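3 Apr 2019

Pitch inspection at Cheetham, 0800. Frost gone from the north half by 0840, south half still firm in the shade of the stand. Ball roll test gave uneven results between the two penalty areas, the south one fast. Recommended we keep Saturday's kickoff where it is and water the south end the evening before. Şengül Işık agreed but wants a second reading Friday morning before she signs.

Spent the rest of the morning on the league registration file. We now have 192 players registered across the women's division, against a cap of 300. Two clubs still have not sent medical clearances. Pendura sent theirs as one scanned document with the pages out of order, so I had to match each form to the roster by date of birth. Three did not match. Two were typing errors on the roster. The third is a player who changed clubs over the winter and is still listed at the old one. Wrote to both secretaries. The transfer window closes in June, so there is time, but she cannot play until the release is logged.

Call with Stavros Tzanetos after lunch about referee assignments. He has 7 qualified officials for the opening rounds and needs one more to cover the double-headers without putting anyone on two full matches in a day. I suggested moving the Kukoneo fixture to the 1700 slot. That fixes the officials but leaves the floodlights, which at Kukoneo are rated for training and not for league matches. He will ask for a meter reading at both goal lines and the center circle. If the corners come in low we go back to the original slot and borrow an official from the neighboring league.

Insurance: Grurnance returned the draft policy. Coverage for travel between grounds is in. Coverage for warm-up is worded badly, as it begins "at the start of the match," and most of our muscle injuries last season came before the whistle. Sent it back with the clause marked. Deductible stays at 1000 per claim, which the smaller clubs will complain about. 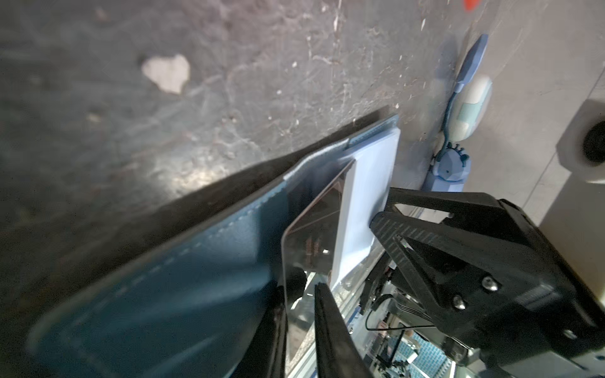
Match balls are the other open item. The size 5 balls delivered on Monday lose pressure faster than the old ones. I inflated four to 0.8 bar last night and read them again at 0700. Two held, one was at 0.7, one at 0.6. Will repeat tonight with new valves in the two bad ones. If they drop again the fault is in the bladder and the whole carton goes back.

Standings sheet: changed the tiebreaker order to head-to-head first, then goal difference, then goals scored. Tested it on last season's table. Places four and five swap, the rest stay the same. Need to tell the clubs before round one.

Tomorrow: second ball test, chase the two clearances, call Kukoneo about gate access for the meter reading.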